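June – notebook, textile bench

Picking up from the last page. Cirnard detergent vs the Wong one, same water, same load size, cold cycle only. Question is still whether the gray cast on the blues comes from the detergent or from our rinse. My money was on the rinse. Less sure now.

Set up before 8. Water hardness strip read the same as last week so didn't bother softening. Balance drifting again, zeroed it twice, wrote the second set of numbers. If anybody uses it after me please check the level bubble, the left foot keeps backing out.

Swatches: 17 cut from the bolt, pinked edges, numbered in laundry pen on the corner. Number 5 has a snag, kept it in but don't trust it. Cut them a bit bigger than the last batch so the light meter head sits flat without hanging over. Should have done that from the start.

Run 1, Cirnard, full dose. Suds high, took an extra rinse to clear. Swatches came out stiff. Slight smell, sort of like wet cardboard, went away on drying.

Run 2, Wong, full dose. Hardly any suds. Thought I'd forgotten it. Checked the drawer, it was gone, so it went in. Swatches softer, color about the same by eye. By meter a hair brighter but inside the noise I think.

Run 3, Cirnard at half dose. This is the one worth reading. Gray cast mostly gone. So either too much detergent is sitting in the cloth or the rinse can't cope with a full dose, which comes to the same thing from where we stand. Yeshi said this back in the spring and I argued. Noted.

Yeshi Birhane came by before lunch with the Primdale drying rack numbers. Shade dry vs dryer, 33 minutes on low for the dryer. She wants whole garments as well as swatches, says seams and collars hold residue that a flat piece of cloth never will. Fair point. Also says shirts get judged by people on the front panel and the collar and nowhere else, so that's where to put the meter.

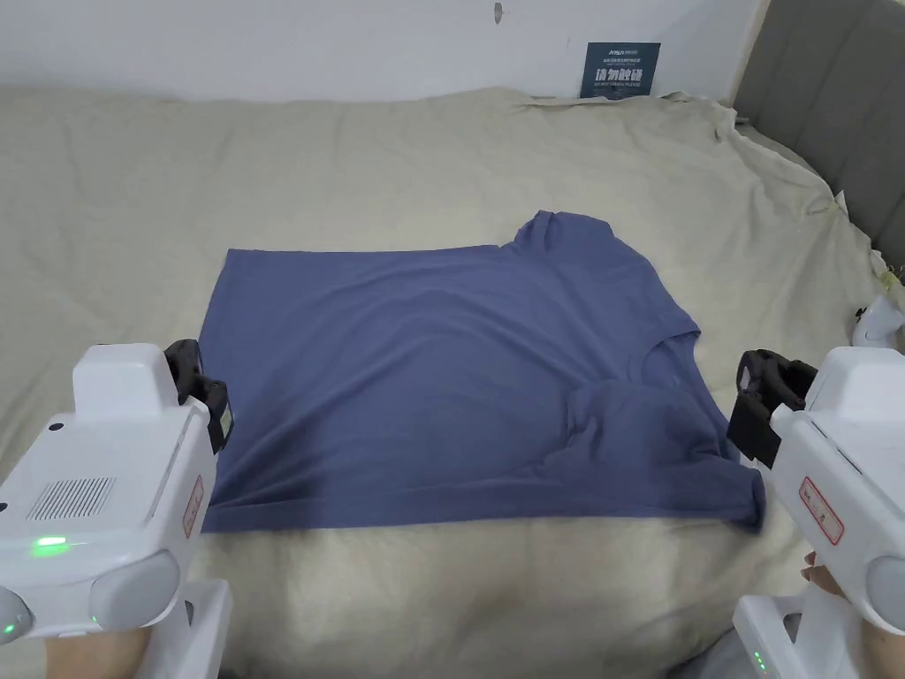
Blue tee, short sleeve. Neckline seam shows darker.

Plan for garments, going by her list. Meter readings at center chest, hem, and inside the collar band. Same orientation every time, grain running up and down. Smooth by hand, no iron, ironing changes the shine and then the meter lies. Last month I pressed half of a set and not the other half and lost the whole comparison, do not repeat.

Reading order matters too, apparently. Went through the run 3 swatches twice, first low number to high, then backwards, and the late ones read brighter both ways. Lamp is warming up. So give it a proper warm-up from now on, and read the white tile before and after each set. Will have to go back and mark runs 1 and 2 as suspect. Annoying but the half dose difference is bigger than the drift so I think it stands.

Machine: door seal has lint packed in the fold at the bottom. Cleaned it out. Some of it was red, and we have not washed anything red since I started here, so it's been there a while. Could be shedding onto the swatches. Ran an empty hot cycle after. Drain filter also, horrible, gloves next time.

Cuvirska sample pack finally turned up after lunch. 2 sachets, no dose chart in the box, label only says "one per wash". One per how big a wash. Emailed to ask. Not opening them till they answer, we'd burn half the supply on guessing.

Run 4, Wong half dose, started mid afternoon. Stopped partway, unbalanced load alarm. Spread the ballast towels and restarted from the begining, so these swatches got a longer soak than the rest. Flag it. Probably redo.

Ballast towels themselves are getting thin, and they carry over detergent from one run to the next unless they get stripped in between. Did I strip them between 2 and 3? Didn't write it down. I think yes. If no, then run 3 had some Wong in it and the half dose isn't really half. Ugh.

To do
– redo run 4, and run 3 with stripped towels
– new foot or some thread tape for the balance
– garment readings, chest / hem / collar, after lamp warm up
– ask Yeshi which cycle her drying set had, she didnt say
– chase Cuvirska about dose
– more laundry pens, the last one is fading in the wash and I can hardly read the corner on half of these

Swatches from 1 to 3 are in the flat drawer between paper. Run 4 still on the rack, leave them alone please.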